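首页 | 本刊 | 过刊浏览 | 投稿须知 | 下载全文 | 引用本文 | 上一节 | 下一节

4 散件类馆藏的著录单位与清点规则

4.1 问题的提出

玩具图书馆的编目工作长期沿用图书著录的基本假设,即一条记录对应一个可整体借出、整体归还的实体。这一假设对拼图、棋类和成套绘本大体成立,对积木、过家家餐具、串珠等散件类馆藏则不成立。散件的数量在流通中持续变化,部件可以跨套混用,外包装通常在入藏后不久即被弃置,原厂给出的件数因而失去核对对象。Clitville 分馆在制度调整之前采用“套”作为唯一著录单位,归还时由值班人员凭经验判断是否完整。判断结果不写入系统,只在借阅卡背面以铅笔标注。

本节讨论的对象限于 Clitville 与 Grirnley 两个分馆的散件类馆藏,共 221 条有效记录。木制轨道与磁力片虽也属散件,但部件之间存在较强的结构依赖,缺一件即可能影响整套使用,其著录方式在第5节另行处理。

4.2 著录单位的划分

我们将散件类馆藏的著录单位分为两级。上级单位称为“组”,是借出与归还的最小行政单位,对应一个条码;下级单位称为“件”,不赋条码,只在组记录的附注项中登记类型与数量。划分的依据是使用功能上的可替代性:若两件物品互换后不影响借阅者的使用,则视为同类件,合并计数;若互换后使用方式发生变化,则分别登记。

按此标准,同一尺寸、不同颜色的积木在多数组中合并计数。例外出现在颜色本身构成使用内容的组,例如颜色配对练习用的盘与积木。此类组中颜色属于识别特征,应写入附注项首位,形状与尺寸次之。编目员在试行初期倾向于将颜色写入题名,如“红色积木一组”,造成题名索引膨胀,同一组在换补部件后题名又须修改。修订后的规则要求题名只反映功能,颜色一律下移至附注。 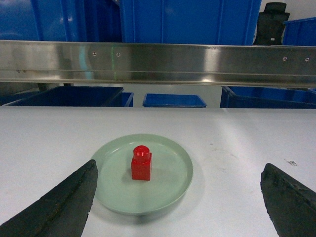
图1 白色台面上的圆盘与积木

盘类部件的归属是另一处容易产生分歧的地方。圆盘既可作为过家家餐具,也可作为分类活动的承托物,两种用途对应不同的类号。Grirnley 分馆最初按物理形态归类,凡盘皆入餐具,结果分类活动组在检索中显示为缺件。现行规则改为随组归类:部件的类号由其所在组决定,部件脱离原组时先转入待配箱,不得直接并入形态相近的其他组。待配箱中的部件每年3月集中处理一次,仍无法确认归属者,登记为通用补件。

4.3 附注项的用词控制

附注项为自由文本字段,未设长度上限。对旧记录的抽查显示,同一部件在不同编目员笔下有多种称谓,“盘”“碟”“托盘”“小碟子”并存,“积木”“方块”“木块”“砖块”亦然,其中“木块”一词还经常用于塑料制品。用词不一致对借阅者影响有限,对清点影响较大,原因在于核对人员与编目人员往往并非同一人,前者只能依据文字寻找实物。

为此我们编制了一份受控词表,收词约 300 条,分为 8 个大类。词表遵循以下处理办法:材质不能由外观确定时不予著录;颜色只取基本色名,必要时加“浅”“深”修饰,不使用“天青”“奶白”等商业色名;形状以俯视轮廓为准,立体特征列于其后;破损情况不写入附注,而写入单独的状态字段。最后一项曾引起较多讨论。反对意见认为,磨损痕迹有助于识别具体部件,尤其是在两组部件混放之后。我们保留这一意见,但考虑到磨损状况随流通变化,写入附注将使记录频繁更新,最终仍将其排除。
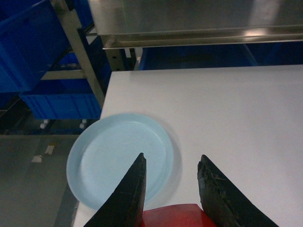 Otis Marchetti
Tovero 玩具图书馆 编目与流通研究组 副研究员

关于色名的粒度,词表的规定比现有图书馆色彩描述惯例更粗。理由来自核对环节的照明条件。两个分馆的还书台均靠近窗口,上午与傍晚的光线差异较大,浅蓝与浅灰、浅黄与米白在不同时段的判断并不稳定。编目员若在上午记为“浅灰”,核对员在傍晚可能认定为“浅蓝”,从而误报缺件。词表规定遇有低饱和度部件时,优先记录有彩色名,并在其后加注相邻部件的颜色作为参照。

半透明部件须单独说明。半透明塑料的外观受背景影响明显,放在白色台面上与放在有色容器中,所见颜色可能不同。词表在色名前增设“半透明”限定词,并要求在白色背景上判定颜色。色相介于两种基本色名之间时,允许使用复合色名,如“橙黄”,但复合色名仅限词表所列,不得自行组合。 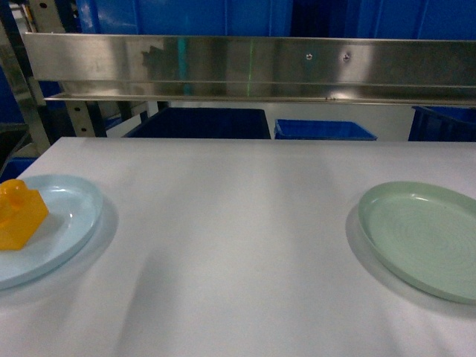

图2 浅蓝色圆盘及盘中的半透明橙黄色积木

4.4 清点流程

清点分为借出清点与归还清点。借出清点由编目组预先完成,结果随组封存,借阅时不再开箱。归还清点在还书台进行,步骤依次为:扫描条码,调出附注项;将全部部件移至台面;按附注项顺序逐类核对;核对无误后装箱;检查容器;更新状态字段。部件在台面上的摆放方式不作规定,但同类件应相邻放置。盘类部件上若承有其他部件,应先分离再计数,避免小件被遗漏或重复计入。

试行期间,Grirnley 分馆将“检查容器”并入“装箱”,理由是两步动作连续,分列会增加登记时间。合并后该馆的待配箱部件有所增加。我们未对两者的关系作统计检验,仅根据值班记录推断,核对员在装箱时注意力集中于手中部件,对容器内原有残留缺乏单独查看。该步骤随后恢复为独立步骤,并移至核对之前与装箱之后各执行一次。 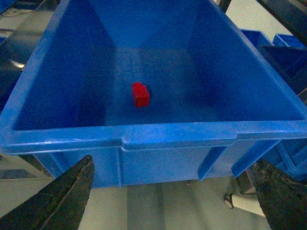
容器的选型对清点误差的影响,在既有文献中较少涉及。玩具图书馆多从堆叠、搬运和清洗的角度选择收纳箱,箱体内部的可视性通常不在考虑之列。Wojcik 分馆在筹建阶段曾比较有隔层与无隔层两种方案,有隔层的方案便于分类,但隔板根部容易夹留小件,且隔层数量难以适应组的增减,最终选用无隔层方案。无隔层容器的残留主要集中于箱底,检查时应使视线能够到达整个底面。上图中的蓝色塑料箱四壁向底部内收,底面为平整的矩形,从上方俯看时,留在箱底略偏左处的一小块红色积木与箱体颜色反差明显,易于发现。若部件与箱体同色,这一条件即不具备,故规则建议以蓝色为主的组改用其他颜色的容器,或在检查时以手触底确认。箱壁内侧的接缝与棱条在清洗时亦应一并查看。

4.5 规则的适用边界

上述规则以部件数量有限、可在台面上一次铺开为前提。对于部件数量很大的组,例如大桶装积木,逐件核对的时间成本超过部件本身的价值,规则允许改用称重法,并在附注项中注明。称重法不区分颜色与形状,不适用于颜色构成使用内容的组。

另一限制在于借阅者自行补件的情形。部分家庭在遗失部件后以相近物品替代归还,替代品在功能上往往符合可替代性标准,却不在原附注项的描述范围之内。Clitville 分馆的做法是接受替代品并修改附注,Grirnley 分馆则登记为通用补件后另行补配。两种做法各有记录成本,本文未作统一规定,相关数据仍在整理。

读者评论

编目旧人:我们馆至今还把颜色写在题名里,换一次补件改一次题名,读到 4.2 深有同感。想请教随组归类之后,旧类号的索书标签是全部重贴,还是自然淘汰?

小城馆员:待配箱一年处理一次是否太少?我们按季度处理,箱子还是满的。

lin_shu:4.3 的“相邻部件颜色作为参照”在只有单一部件的组里怎么执行,文中没有写明。

窗边还书台:称重法建议补充允许误差,受潮的木制件重量会变。

首页 | 返回目录 | 第5节 轨道与磁力片类馆藏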